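Search posts
Search

Zeltby Workshop Notes
Thread, September 9, 2024

1/ Notes on picking a work table for a shared shop. We replaced the benches at Kekthorpe over the summer and I kept a log. Posting the parts that might save someone else a bad order.

2/ First item is size. A long rectangle beats a square for most work. You can reach the middle from both sides, and you can walk around it without moving stools.

3/ Light tops, dark legs. A pale top shows dropped screws and pencil marks. It also shows every stain, so budget for cleaning.
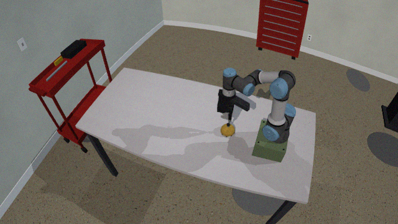
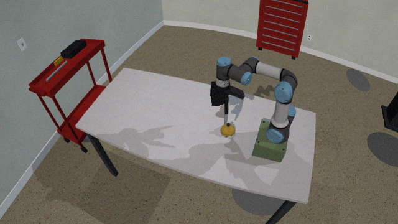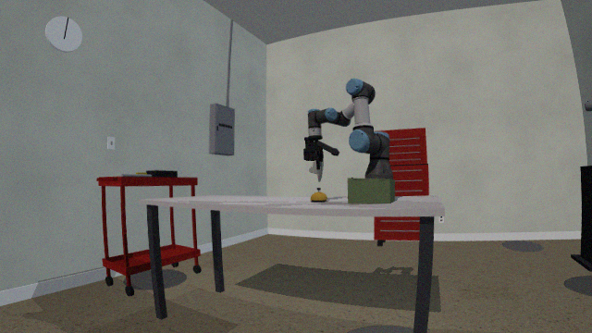 4/ Load ratings. The number on the sheet is nearly always for weight spread evenly over the whole top. A vise or a drill press puts all of its weight on one small patch. Ask for the point load. If the seller can't give you one, assume it was never tested.

5/ Stiffness is a separate question from strength. A table can hold everything you own and still shake when you file on it. Sideways sway comes from the leg joints. Push on one corner at hand height and watch the corner across from it.

6/ Our limit was 2000 pounds spread load per table. Agbeko quoted on that basis. Cledomberg quoted a higher rating but with no cross rail, and the sample swayed enough to spill a cup of washers.

7/ Top thickness: 40 mm is what we settled on. Thinner tops sag between the rails after a few years under a vise. Thicker ones get hard to move and use up clamp reach – check your clamps before you order.

8/ Bolt through the top. Wood screws from above work loose under anything that pulls sideways. Use a wide washer underneath and retighten after the first month.

9/ Leveling feet. Get the kind with a locknut. Set the two diagonals first, then bring the other feet down until they just touch. Our floor drops 5 mm over the length of one table, and the feet that came in the box ran out of thread.

10/ Height. Elbow height for light assembly, lower for planing and sawing, higher for close work. One height for all three is a compromise – we went with the middle one and keep a riser box for soldering.

11/ Still open: edge banding. Two corners have chipped already. Will add to this thread in November when the replacement strips have had some use.

Comments (4)

millrace_p: Did you price steel tops? We went that way and the noise is terrible.

Zeltby Workshop Notes: Priced them, yes. Cost was fine. Same complaint about the noise, plus cold hands all winter.

ottertail: For post 9, put a steel plate under each foot if the floor is old concrete. Ours dug in.

grainline: what finish is on the tops? mine went yellow near the window

Contact | Privacy | © Zeltby Workshop Notes | Back to top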